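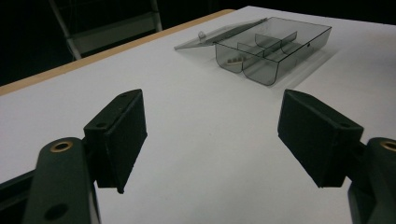
One customer from Drinholm wrote to us that she filled her divided box on the first evening, and by Thursday all the small parts were mixed again. Her question was if the dividers were wrong. In most cases the order of work is the problem, so please follow the steps of this section.

4. Setting up the divided box

4.1 Clear a table and wipe it. A light tabletop is best — small dark screws are easy to find on it.

4.2 Open the box and put it flat on the table. Leave minimum 60 cm of free table in front of it for sorting.

4.3 Pour out only one bag of parts at a time. Make small piles by type, then by size.

4.4 Fill the largest pile first, in the compartment which is nearest to you. Do not fill any compartment more than 80 percent.

4.5 Write the labels after filling, not before. The Pinto label sheet is suitable for smoky and clear plastic.

4.6 Close the lid slowly. If you feel resistance, open again and look for a part lying on a divider.

NOTE: Parts longer than 70 mm should go in the Zirkis long tray (see section 6).

CAUTION: Do not carry the box with the lid open. Do not store oily parts in it — oil can make the plastic cloudy.

CAUTION: Small parts are dangerous for young children. Keep the box closed when you leave the table.

Mokberg storage guide, last updated: March

This website uses cookies to remember your settings. Accept | Manage choices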